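Automation at the packing bench: an interview with Unai Quintana

Remar packs small promotional goods for trade fairs and sports clubs: pennants, lanyards, hand flags on poles. At its Nudotitz site, part of the flag handling has been given to a robot arm with a two-finger gripper. Unai Quintana runs the cell. Tahsin Begum packed flags by hand for eight years and now splits her shift between the bench and the controls.

Quintana starts with the material. "A carton is easy. It keeps its shape and you can plan a grasp from the drawing," he says. "A flag on a pole is a rigid part with a soft part attached to it. The pole goes where you send it. The fabric arrives later, and somewhere else."

The first trials used a suction cup. It was dropped in favor of the fingers, which close on the pole low down, along with whatever fabric is lying against it. Quintana considers that acceptable as long as the pole stays upright. The controller, which the site calls Todus, logs every grasp. At the time of our conversation the log held 621 attempts, of which 224 had been flagged for review. A flagged attempt is not always a drop, he points out. Most are cases where the fabric covered the part of the pole the software wanted to find.
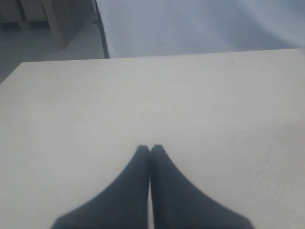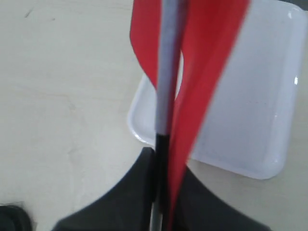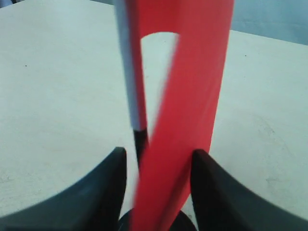 The gripper at the Nudotitz bench. The fingers are closed with nothing between them in the first picture; the second and third show red material held in the grip.

Begum's account of the change is mostly about where her attention goes. "Before, my hands did it and I thought about something else," she says. "Now I look at the screen and decide if a grasp was good. It's less work for the shoulders and more for the eyes." She asked for the review queue to be limited to 20 items at a time, and the limit was adopted. Longer queues had led people to accept grasps without looking at them properly.

She was also the one who rewrote the rejection codes. The original list had been drawn up by the integrator, Bermúdez, and had a single entry for fabric faults. "That tells you nothing," she says. "Twisted is one thing. Caught under the finger is a different thing, and I fix it differently." The current list separates the two, and Quintana uses the split when he adjusts the closing height.

Pay was the harder subject. Packers used to earn a supplement per finished carton, and the arm is slower than an experienced packer. Under the old formula, anyone assigned to the cell would have lost money. Remar replaced the supplement with a fixed rate for cell work. Begum describes the rate as fair, though she notes that it came only after two people had refused the assignment.

Asked whether the arm will take over the whole bench, Quintana is cautious. Folding is still manual, and so is the last check before a carton is closed. He wants a better estimate of how the fabric swings during a lift before adding any new step – at present the arm simply waits for it to settle, and the waiting is a large part of the cycle time.

Begum has a shorter list. She wants the screen moved to the left of the bench, and she wants new packers to spend their first weeks working by hand. "If you have never folded one, you can't say what's wrong with it," she says. The screen is due to be moved in August. The training question is still with management.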